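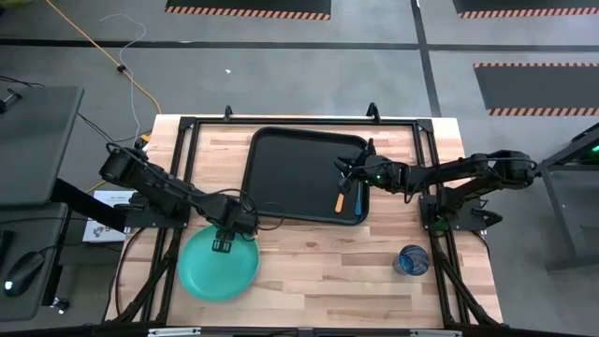

Flasar Bench Oil is a two-part hardwax finish sold for kitchen benchtops, desks and worktables. Part A is a blend of drying oils and wax, Part B is an isocyanate hardener, and the two are mixed shortly before use. It is aimed at people who want a low-sheen surface that can be patched locally, without stripping the whole piece. Light butcher-block tops are a reasonable test for any finish in this class. The strips run at different grain angles, each takes up oil at its own rate, and a pale timber such as the one in the photo shows every lap mark and every bit of amber in the product. Most of this review concerns tops of that type, with a shorter section on darker species.

What is in the box

The kit is a tin of Part A, a small bottle of Part B, a mixing stick and one white pad. The tin has a proper pry lid and reseals well if the rim is wiped before it is closed. The Part B bottle has a childproof cap and a narrow spout that drips down the side after pouring. Put it on a rag. There is no measuring cup, which is an odd omission for a product that depends on a ratio. I used kitchen scales.

The printed instructions fit on one side of a sheet and cover the main points. They don't give a minimum temperature for curing. The data sheet does, but it has to be downloaded separately.

I paid $152 for the kit at Bedoya Timber & Hardware. That is at the upper end for the quantity supplied.

Preparation

Finish quality with this kind of oil is decided by the sanding. I sanded the test panels, all offcuts of beech and rubberwood block, through the usual grades and stopped at 150 grit. Going finer burnishes the surface and limits uptake. On beech taken to 240 the oil sat on the surface, took longer to buff off and looked thin the next day.

Glue squeeze-out between strips is the other problem. Smears left from manufacture can't be seen on bare timber and appear as pale patches once the oil goes on. Wipe the whole top with methylated spirits under a low raking light and mark any patches in pencil before the last sanding pass. Vacuum, then wipe again. Tack cloths leave residue on some tops and I don't use them under oil.

Edges and end grain should be sanded one grade finer than the face so that they don't go darker than the rest. If the top has a sink or hob cut-out, treat the cut edges first.

Mixing and application

Part B is added to Part A and stirred slowly until the streaks disappear. The mix is a thin paste that loosens slightly on standing. The stated pot life is four hours. My batch was usable for most of that time but had begun to drag under the pad towards the end, and I wouldn't plan a large benchtop around the last hour.

Spread a small amount with a plastic spreader, work it in with the white pad, leave it to soak and remove everything that hasn't gone in. The last step matters most. Any excess left on the surface cures as a glossy ridge and has to be abraded off. I got the best results by working two or three strips' width at a time along the full length of the panel, keeping the pad parallel with the strips. Circular passes left faint swirl marks on rubberwood that were visible against a window.

The supplied pad is poor. It sheds fibres once saturated and was finished after one panel. I changed to Flullska pads, the medium-density type, which held together for the remainder of the test and buffed off more cleanly. Flasar would do better to put two decent pads in the box and raise the price slightly, or leave the pad out.

Oily rags and pads can self-heat. Lay them flat outdoors to dry or put them in a metal tin of water with the lid on. Gloves are required, and a respirator with organic vapour cartridges is sensible indoors while handling Part B.

Colour and sheen

On beech the colour shift is small, towards a warm straw. Rubberwood went slightly pinker than expected. The "Natural" version contains a trace of white pigment that offsets the wet look on pale timbers, and it is the one I would choose for a light top. "Clear" adds more amber and looks better on spotted gum and blackwood. I don't recommend "Natural" on either, as the pigment collects in the open grain and reads as dust.

Sheen is low and even. After a second coat it rises to something like eggshell. The maker describes the product as a single-coat system, and on dense timber that is fair. The rubberwood panels needed the second coat, particularly at the ends of the strips where the finger joints were.

Cure

The surface was dry to touch by the next morning. Full cure is given as 21 days without the hardener and a good deal less with it. I kept water off all panels for the longer period anyway so that both versions could be compared on equal terms. My shed is cold in July, and one panel left out there was still soft enough to take a fingernail mark when the indoor panels were hard. If the work can't be done in a heated room, wait for warmer weather.

Stain and wear results

Water, coffee, red wine, vinegar, olive oil and turmeric paste were each left on the cured panels overnight under a watch glass. Water, oil and vinegar left nothing. Coffee left a faint ring on the panels with no hardener and none on the others. Red wine marked both, more lightly on the hardened panel. Turmeric stained everything, as it does with every oil finish I have tried, and faded after some days by a sunny window.

A mug filled from the kettle left a pale bloom on the unhardened panel that went away with a light rub of fresh oil. The hardened panel was unmarked. A pan straight off the stove will damage either, so use a trivet.

Scratch resistance is moderate. Steel utensils dragged across the surface leave a line. What you get in exchange is easy repair: sand the spot with the grain, wipe, apply a small amount, buff. On the beech panels the repaired area couldn't be picked out after a week. On rubberwood it could be seen from a low angle.

Compared with Urnomach

The obvious alternative is Urnomach Worktop Wax Oil, a one-part product at a lower price. It is easier to use, keeps longer once opened and needs no weighing. It also builds more slowly, and on the same beech block it needed a third coat before it matched Flasar for water resistance. Gregor Lamont, who fits kitchens and lent me his moisture meter, prefers Urnomach for rental properties on the grounds that a tenant can top it up without instructions. For a desk or a lightly used table I would agree with him. For a bench with a sink in it I would pay for the hardener.

Storage

Mixed product can't be kept. Unmixed Part A was fine in the tin after several weeks, with a thin skin that lifted off in one piece. Part B reacts with moisture in the air and should be closed immediately after pouring. Mix only what the panel needs. I wasted a fair amount on the first batch by following the coverage figure on the label, which is pessimistic for closed-grain timber.

Rating

Application: good, once the pad is replaced
Appearance on pale timber: very good in Natural
Water and heat resistance: very good with hardener, fair without
Repair: very good
Value: fair

Update, 08/11/2023: Innes Jardine wrote to ask whether the oil can go over a factory-oiled top. It can if the old finish is sanded back until water wets the timber evenly. On a top that still beads, the new coat stays tacky. I tried it on a factory-oiled offcut with a quick scuff only, and after 11 days it still printed under a sheet of paper. The same offcut sanded to bare timber cured normally.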